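Betreff: Re: [Hausmusik] Notenschrank, Leihfristen und die Sache mit den Bleistifteinträgen

Ihr Lieben,
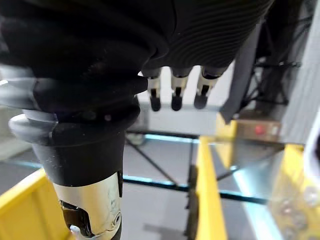

Drei Fingerspitzen, alle nach unten

vielen Dank für die vielen Rückmeldungen, ich komme erst jetzt dazu, in Ruhe zu antworten, und bitte um Nachsicht, wenn es wieder etwas länger wird.

> Ich hatte mir im Mai die Gautier-Ausgabe mit den
> Lautenstücken ausgeliehen und im ganzen Heft
> Fingersätze gefunden, zum Teil zwei übereinander.
> Radieren wir die vor der Rückgabe aus oder lassen
> wir sie stehen? Und gilt die Leihfrist von 14 Tagen
> eigentlich noch?

Also, zuerst das Einfache: Ja, die 14 Tage gelten noch, aber wer ein Stück gerade übt und es länger braucht, schreibt einfach kurz an die Liste, und dann ist das in Ordnung. Wir sind ja keine Bibliothek! Im Verzeichnis stehen inzwischen 681 Hefte, und bei den allermeisten fragt das ganze Jahr über kein Mensch nach.

Bei den Fingersätzen bin ich, ehrlich gesagt, befangen, denn ich liebe sie. Wenn im langsamen Satz plötzlich ein vierter Finger steht, wo ich stur den dritten genommen hätte, dann probiere ich das aus, und manchmal klingt die Stelle auf einmal ganz anders. Mein Vorschlag wäre deshalb: Bleistift bleibt stehen, wenn man die Noten darunter noch lesen kann, und bei doppelten Einträgen darf radiert werden — bitte mit einem weichen Radiergummi, das Papier der alten Hefte ist dünn. Kugelschreiber bitte nie, auch nicht für den Namen auf dem Umschlag.

Noch etwas: Die 7 Hefte aus dem Ondgate-Nachlass liegen seit Juli im unteren Fach und sind noch nicht eingetragen. Nehmt sie gern mit, aber legt einen Zettel hinein.

Herzliche Grüße und gutes Üben
Eure Notenwartin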